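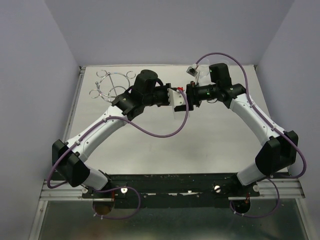

Alexiou 유리 식기관 방문 보고

방문일: 12/5/19
방문 기관: 생활공예교육협의회 식기분과
안내: Evdokia Triantafyllou 관장, Thodoris Papadakis 소장품 관리 담당

본 분과는 유리 식기의 보관과 취급 실태를 살펴보고 내년도 교육과정에 참고하고자 Alexiou 유리 식기관을 방문하였다. 참가 인원은 9명이며, 관람은 오전의 전시실 순회와 오후의 취급실 견학으로 나누어 진행되었다.

Alexiou 유리 식기관은 Drirken 지역의 옛 도매상 건물을 고쳐 문을 연 시설로, 음용잔을 중심으로 약 2,000점을 소장하고 있다. 이 가운데 상설 전시에 나와 있는 것은 336점이다. 나머지는 지하 수장고에 보관되며 전시품은 매년 7월에 한 차례 교체된다. Triantafyllou 관장은 인사말에서 개관 당시의 소장품이 대부분 인근 가정과 음식점에서 기증받은 것이었고, 지금도 기증품의 비중이 높다고 설명하였다. 따라서 소장품에는 이름난 공방의 작품보다 일상에서 쓰이던 잔이 많으며, 같은 모양의 잔이 여러 벌 들어와 있는 경우도 드물지 않다고 한다.

1. 전시실

제1전시실은 무늬가 없는 잔을 다룬다. 물잔, 와인잔, 손잡이 달린 잔이 용도별로 놓여 있고 설명문은 짧은 편이다. 진열장의 높이는 어린이 관람객을 고려하여 낮게 맞추었으며, 성인이 볼 때에는 잔의 입 부분을 내려다보게 된다. 관장은 이 높이에 대하여 개관 초기에 의견이 갈렸으나, 잔의 둥근 테두리와 굽을 한눈에 비교할 수 있어 그대로 유지하였다고 밝혔다.

와인잔 앞에서 Papadakis 담당의 설명이 가장 길었다. 무늬 없는 잔은 흠이 눈에 잘 띄므로 기증품을 받을 때 테두리를 먼저 확인하고, 다음으로 다리와 볼이 만나는 부분을 살핀다고 한다. 투명한 볼을 위에서 들여다보면 다리와 굽이 안쪽에 작은 원으로 겹쳐 보이는데, 다리가 기울어진 잔은 이 원이 한쪽으로 치우치므로 간단한 점검 방법이 된다. 참가자들은 교육용 잔 2점을 받아 이 방법을 직접 시험하였다.

금속제 걸이에 대한 질의도 있었다. 식기관에서는 크롬 도금 제품과 도장 제품을 함께 쓰고 있으며, 잔을 걸 때에는 금속이 테두리에 닿지 않도록 굽 쪽을 기준으로 위치를 잡는다. 걸이는 단기 진열에 한하여 사용하고, 장기 보관 시에는 칸막이 상자에 옮겨 담는다. 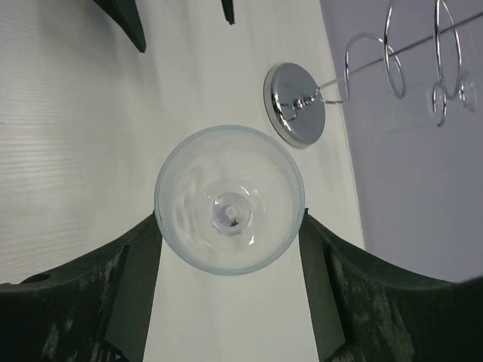 위에서 내려다본 무늬 없는 와인잔. 오른쪽 위는 나선형 고리가 달린 크롬 와이어 랙.

2. 컷글라스

제2전시실은 표면을 깎아 무늬를 낸 잔을 모았다. 전시는 무늬의 종류에 따라 구성되어 있으며, 사선과 갈매기형 홈, 별 모양, 격자 모양의 순으로 이어진다. 조명은 제1전시실보다 어둡고 배경 판은 짙은 색이다. 깎인 면은 빛을 받는 각도에 따라 은빛으로 밝아지기도 하고 배경의 색을 그대로 비추기도 하므로, 배경 판의 색을 정하는 데 상당한 시간이 걸렸다고 한다.

참가자의 관심은 헤링본 무늬에 집중되었다. 서로 다른 방향의 평행선을 띠처럼 번갈아 배치하는 방식으로, 선의 간격이 조금만 흐트러져도 전체가 어긋나 보인다. Papadakis 담당은 몸통에만 무늬를 넣고 볼의 아래쪽과 다리는 매끈하게 남긴 잔이 많다는 점을 지적하였다. 손이 닿는 부분의 감촉과 세척의 편의를 함께 고려한 구성으로 본다는 것이 담당자의 견해이다.
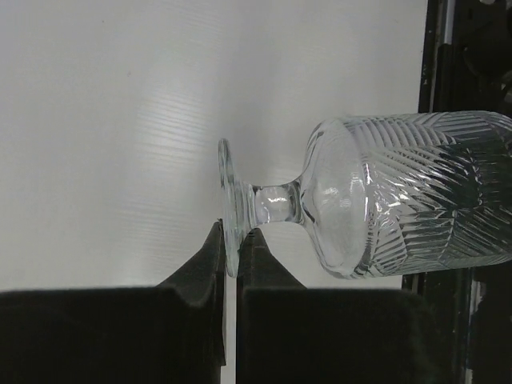 옆으로 누인 컷글라스 고블릿. 볼의 몸통에 헤링본풍의 사선 무늬가 있고 다리는 매끈하다.

3. 취급실

취급실에서는 잔을 들고, 돌리고, 눕히는 순서를 중심으로 설명을 들었다. 굽이 있는 잔을 눕혀서 살필 때에는 굽과 다리 쪽을 잡고 볼에는 힘을 주지 않는 것이 원칙이다. 컷글라스는 무늬 없는 잔보다 무거운 것이 많아 눕힌 뒤 입 쪽으로 기울기 쉬우므로, 작업대에 여유 공간을 두도록 하고 있다. 장갑 사용에 관하여는 면장갑을 권하지 않는다는 답변이 있었다. 표면이 매끈한 잔이 손에서 미끄러질 우려가 크다는 이유에서이다.

세척은 Calline 지역의 수질을 고려하여 정수한 미온수로 하고, 물기를 닦을 때에는 보풀이 적은 천을 쓴다. 점검 기록은 Istent 서식에 따라 작성한다. 기록지에는 테두리, 볼, 다리, 굽의 네 칸이 있으며 컷글라스에는 무늬 칸이 추가된다. 본 분과는 빈 서식 한 부를 제공받아 사무국에 보관하였다.

4. 질의 및 협의 사항

가. 교육용 잔의 대여: 단체에 한하여 가능하며, 운반 상자는 대여 기관이 준비한다. 컷글라스는 대여 대상에서 제외된다.

나. 사진 자료의 이용: 협의회 회보와 교재에 한하여 이용할 수 있고, 외부 배포 시에는 별도의 승인을 받아야 한다.

다. 수장고 견학: 온습도 관리상의 이유로 이번 방문에서는 이루어지지 않았다. 관장은 다음 전시품 교체 기간에 소규모 견학을 검토하겠다고 답변하였다.

분과에서는 점검 순서와 기록지 서식을 내년도 기초 과정에 반영하는 방안을 차기 회의에 상정할 예정이다. 바쁜 일정 중에도 안내를 맡아 주신 Triantafyllou 관장과 Papadakis 담당께 감사의 뜻을 전한다.

작성: 생활공예교육협의회 식기분과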